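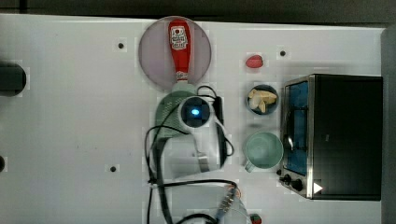

The Kitchen at Larkelow House: Photos

Larkelow House is a shared building in Nurkthorpe with workrooms on two floors and one kitchen on the ground floor. The kitchen was refitted over the winter and opened again in March. These photos show the room and the things people use in it. Most were taken by Kimie Minami, with a few by Wendelin Pfister.

Click a photo to enlarge it. Captions are by Rosine Besnard.

THE ROOM

The door from the hallway. The old door opened inward and hit the coat rack. The new one slides.

Long wall with the sink. The counter is 100 centimeters longer than it was before, which makes room for a dish rack on each side.

Window side, early morning. The sill was sanded and painted by Kalevi Tikkanen. It had three layers of old paint on it.

Floor before the refit. The brown tile was original to the building. A box of spares is kept in the basement.

Floor after. Gray sheet flooring from Serra, laid in one piece with no seam at the sink.

TABLES AND STORAGE

White table with food and dishes, from above. The ketchup is Heinz, lying on a plate, with a strawberry and a dark blue bowl off to the right. The mug is mint green.

Open shelves, left of the window. Plates on the lowest shelf, bowls above, serving dishes at the top. A step stool hangs on the hook beside them.

Drawer with dividers. Kimie cut these from leftover shelf board. Forks and spoons fit well, but the bread knife has to go in diagonally.

Pantry cupboard, doors open. Each workroom has a labeled bin. The bottom bin is for food anyone may take.

The Planora cart. It was bought used and holds baking sheets and cooling racks. One wheel has been replaced since the photo was taken.

Wall hooks for dish towels. Striped towels are for dishes, plain ones for hands.

DISHES

Mugs on the drying rack. People brought them from home when the kitchen reopened, so there are very few matching pairs.

Mixing bowls, nested. The largest came from Jeanine Van Rooij, who used it for bread dough for many years. It has a chip on the rim and is kept for dry ingredients.

Serving platter with a blue border. Found at the back of the old cupboard, wrapped in newspaper. We left the newspaper in the drawer for anyone who wants to read it.

Glass storage jars. Flour, rice, oats and lentils. The lids are interchangeable.

COOKING

Tray of potatoes going in. Cut small, with oil and salt. Wendelin turns them once, halfway through.

Soup for the reopening lunch. Carrot and leek, made in 2 pots because the big one had not arrived.

Toast and jam. The jam is plum, from the tree behind the building. Last year's crop filled up to 700 jars across the neighborhood, and a good many of them passed through this room.

Cut fruit for the afternoon break. Someone usually puts a bowl out at three o'clock.

Clearing up after lunch. Dishes are stacked by size before washing, and the counter is wiped last.

NOTES

The photos may be used by anyone who works in the building. Please credit the photographer by name. Prints of the refit pictures are in the hallway binder, with the paint colors and the flooring order (no. 1329) written on the inside cover.

If you have older pictures of the kitchen, Rosine would like to scan them. We have very little from before the brown tile.

Back to Galleries | The Building | Using the Kitchen | Contact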